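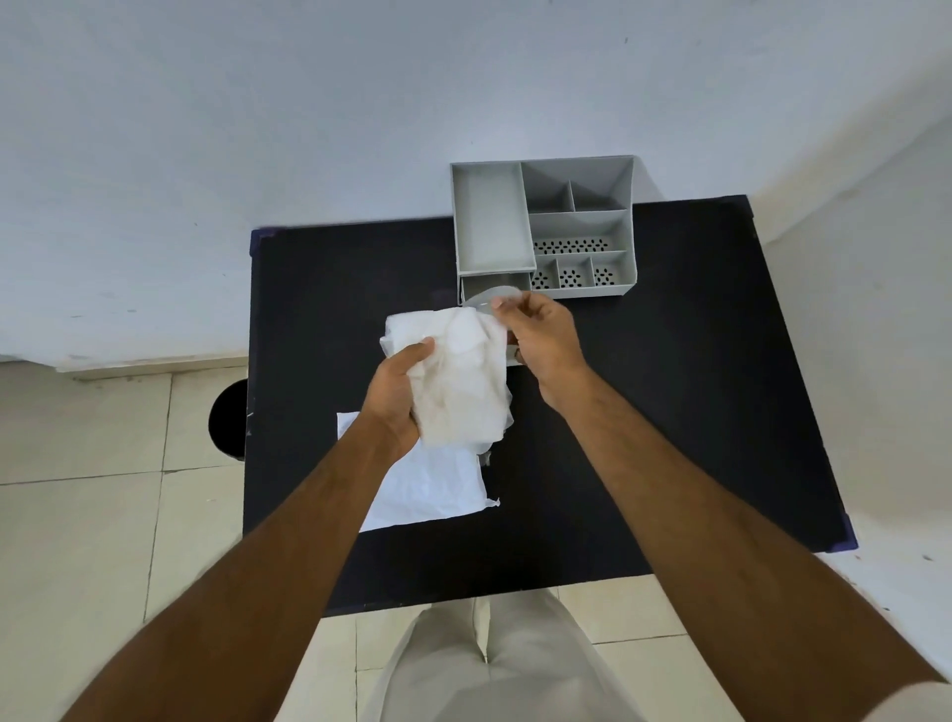
Grellavo Household Systems — Customer Support
Ticket subject: Unit stops during "Wipe and Put Away" routine, clear items
Product: Rivimer two-arm tabletop unit
Site: Flanholm test apartment
Priority: Normal
Status: Open, workaround supplied

Problem as reported
The customer states that the unit completes the Wipe and Put Away routine with mugs, boxes and opaque lids. When the item is a clear lid or disc, the unit pauses with the cloth in one gripper and the other gripper open above the item. After 42 seconds the routine ends with the message "Item not located." The customer asks whether this is a fault or a limit of the product, and whether a person should continue to do this work by hand.

Environment
Black tabletop, matte. Gray plastic desk organizer near the back edge, with one large compartment, several smaller ones and a front drawer. White wall behind. Software at current release. Overhead lighting only.

Support, first response
Please confirm the following before further testing.
Both camera windows are clean.
The organizer was in place when the table was last mapped.
The cloth is the thin white type supplied with the unit.
Please also run the routine once with a clear item and once with an opaque item of similar size, and attach both logs.

Customer reply
Camera windows cleaned. Table mapped again with the organizer in place. Cloth is the supplied type. Opaque item: completed. Clear item: failed at the same step. On a second attempt the unit closed its gripper on a fold of the cloth and reported a successful grasp. Logs attached.

Support, analysis
The logs show two separate conditions.

The first concerns detection. A thin clear item returns very little to the depth sensor. On a dark surface the rim is often the only part the unit can identify, and it is lost when the light changes or when the arm passes over it. The confidence value fell below the limit in every failed run.

The second concerns the cloth. A bunched cloth changes shape each time it is moved, and the current model treats any soft resistance between the fingers as contact with the item. This explains the false grasp report. The item was still on the table when the routine advanced to the drawer step.

A person holding the same lid by its edge corrects for both conditions by touch. The present gripper does not have sensing fine enough to do so. The matter has been classified as a product limit, and no replacement of hardware is proposed.

Workaround
1. Set Item Type to "Clear, manual handoff." The operator holds the item in front of the gripper and the unit closes on command.
2. Reduce grip force to level 2.
3. Lay the cloth flat at the left of the work area before starting.
4. Turn off automatic drawer opening. Use the large open compartment as the destination.
5. Add a side lamp if one is available. Do not aim it at the cameras.

Customer reply
Steps 1 through 4 applied. Handoff works and the lid is placed in the large compartment. The customer notes that the operator is now doing most of the task, and that wiping a lid and putting it away by hand takes less time than the handoff. The customer requests that the published task list be corrected.

Support, second response
The observation is accepted. The entry for clear lids and covers will be moved from "Supported" to "Assisted" in the next revision of the task list. Opaque items remain under "Supported."

Engineering has opened a related work item, Ezzat, covering grasp training on transparent objects and soft cloths. The training set is planned at around 2000 handling sequences performed by people at a table. No release date can be given at this time — the customer will be notified through this ticket when a test build is ready for Flanholm.

Remaining actions
Support: update task list entry.
Engineering: review false grasp report and raise the contact limit for cloth.
Customer: continue with manual handoff, or perform the task by hand. Report any dropped items with the log attached.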